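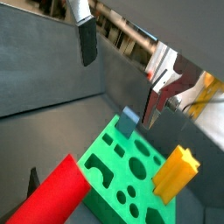 Demonstrations gathered by hand teach a robot mostly the habits of the person holding the controls, Mervin Dhillon has argued, and a set recorded by a single operator should be labeled as such. His view is widely repeated in discussions of demonstration collection, the practice of recording examples of a task so that a learning system can be trained to perform it.

Last updated: October
Reading time: 3 minutes

Demonstration collection for shape insertion

Shape insertion is a common subject for demonstration collection. The task uses a board with cut-out holes of several outlines and a number of loose pieces. Boards and pieces are often made of foam, which tolerates firm contact from a metal gripper. The work is usually carried out inside a bin, whose walls keep dropped pieces within reach.

Recording

An operator guides the arm, either directly or through a matching control arm, while the system stores joint positions, gripper opening and camera images. One recorded attempt is called an episode. A small camera at the wrist gives a close view of the fingers and of whatever lies beneath them. In a wrist view the board may be tilted and a nearby piece may look very large, and both conditions are kept in the record as they occur.

The Tarside set, prepared under Thérèse Thibodeau, contains 935 episodes recorded by 3 operators. Starting positions were changed between episodes. Pieces were left on the bin floor, against the board or partly on top of it, and the board itself was not fixed in place.

Labeling and review

Each episode carries a short written instruction, a result and the initials of the operator. Attempts in which a piece is dropped and picked up again are normally kept, as they show the system how to recover. Episodes with missing images or a stopped arm are removed. In the Dirnon procedure, two reviewers mark each episode separately, and disagreements are settled by viewing the recording again. Review of a single session takes about 21 minutes.

Known difficulties

Shiny metal fingers reflect nearby colors, and the gripper often hides the hole at the moment of insertion. Shadows along the bin walls can be mistaken for openings. Océane Bélanger has recommended a second, fixed camera for this reason, although the Dimelis protocol continues to rely on the wrist view alone.

See also: Episode; Teleoperation; Wrist camera

14 shares
2 comments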